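Hiwot Beyene
Thread on the Trovodton "any room" result, since three people have sent it to me now and I said I'd read it properly.

The claim: a policy trained only on hand-held gripper demos, no robot in the loop, moves to rooms it has never been in with hardly any drop. 1,000 demos. That's the headline and that's what everyone is quoting.

I like hand-held collection. We use it at Humgate. You walk a gripper around, do the task with your own hand, and skip all the teleop misery. So I'm not coming at this as someone who wants it to fail.

First problem. Of the 1,000 demos they kept 372 after filtering. It's in the appendix, one sentence. The filter is "trajectory quality", and I can't find a definition of quality anywhere in the paper or the repo.

If quality means tracking didn't drop out, fine, we all do that. If it means someone looked at the demos and kept the ones that resembled the test task, then the filter is doing a lot of the work and it should be in the title.

Second problem: "unseen rooms". There are 2 of them. Both are small, both have a table at the same height, both have plain walls behind the table. I'd call that one room with different paint.

Seyoum asked me whether the background matters much if the camera is on the wrist. It matters a lot! A wide lens on a gripper sees the ceiling, the lights, the far wall, whoever is walking by. The object you care about can be a small patch of all that.

And big glossy things are awful. Shiny surfaces, daylight through glass at the far end, rows of ceiling lights. Any of those can upset the pose estimate, and a bad pose is a bad action label. The paper has no breakdown by lighting at all.

What I'd want to see, and what we're trying with Akberg this November: same task, same policy, 3 sites picked by somebody who didn't train it. Publish the filter rule before collecting. Report the unfiltered number next to the filtered one.

Our own unfiltered numbers are not pretty, by the way. I'll post them when the last site is in – no teaser plot until then.

Someone will say a marker in view helps. It gives you a reference when it's visible. It says nothing about whether the policy learned the task or learned the room, and that was the question.

To be fair to the authors, they released the raw demos, including the ones they threw out. Plenty of groups don't. I've started rerunning training on everything and so far I have a slow download and a full disk.

Where I am for now: good tool, probably a real effect, badly oversold. Happy to be corrected by anyone who has the filter script.

Also, try a space with some depth to it before you write "any room".

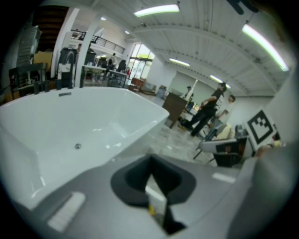
Gripper, marker card, bathtub, and a lot of ceiling lights.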